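Arm cell fault review – notes
Drestbridge site, small room, 9:30

Present: Maja Olszewski (chair), Kirsty Marsden, Itzel Varela, Remigiusz Marciniak. Apologies: Tamara Coman.
Notes: Kirsty, typed as we went, sorry

1. Last minutes
Agreed. Cable guard still not ordered – carry over.

2. Grip dropouts
Itzel: log now at 1,577 picks on the play food set, 216 flagged for finger force out of range. Most on soft pieces. Fingers close, force reading drops to zero, controller thinks its holding nothing and closes harder.

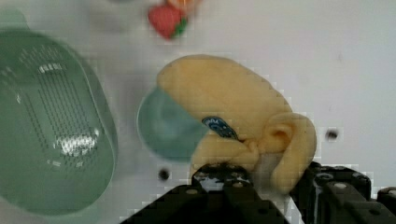
Remigiusz thinks connector at the wrist, not software. Swapped the lead in May, fine for a while, then back. Maja wants that written up properly, with the lead kept and taged. Itzel not convinced – same fault on the Griko controller with the old lead. Left open.

Soft pieces stay in the test set for now, hard ones go back in after the lead check. Force limit down to setting 4 until then.

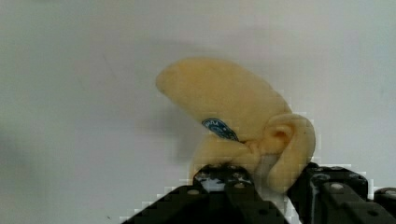

3. Safety stop
More serious one. Stop pressed during a fault, arm held postion but fingers kept closing. Four reports, all from the Brasomance firmware. No injuries. Kirsty asked if anyone had hands in reach – Remigiusz had, once.
Agreed: no reaching over the table with power on, full power off to clear a jam. Maja to call Brzozowska re firmware rollback. Nobody runs the cell alone till she hears back.

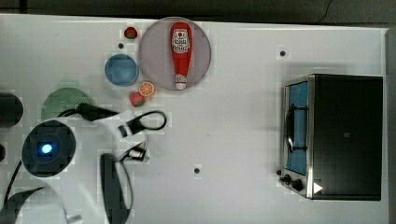
Table layout with arm, dishes and toaster oven.

4. Actions
Remigiusz – lead check, write up
Itzel – pull logs for the stop reports, send to Tamara
Maja – Brzozowska, cable guard
Kirsty – new notice on the door

Closed 10:15. Next one when the firmware answer is in.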